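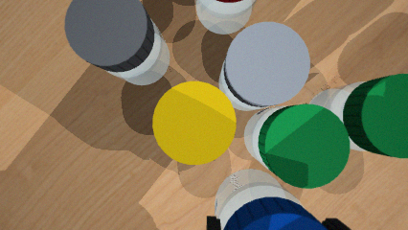 ## Koppel 45 phone – refurbished, unlocked

Back in stock as of February 23, 2023. Not many, so be quick.

The Koppel is the one with the slide-out keyboard, runs Gamava OS. Proper keys, decent click to them. Screen's small by todays standards but fine for messages and email.

**What you get**

- Handset, unlocked to all networks
- New battery (fitted by us in January)
- Charger, UK plug
- No headphones, sorry

**Spec, short version**

- Weight: 870 would be a brick, it's 167... no, old listing was wrong. 67 mm wide, fits most pockets
- Standby: roughly 40 hours with email on
- Memory card slot, under the back cover

**Apps**

Gamava shop still open but thin. Maps ok, browser slow. Banking apps won't run, please dont buy it for that. The Datel sync program works on older PCs, link goes out with your order email.

**Grades**

A = light marks. B = scratches on the back, screen fine. Only B left in grey.

Returns to Flidutard, usual terms, keep the box. Trade orders to Carter Dhillon, repairs and keyboard swaps to Karla Cervantes. Email is quicker then phoning.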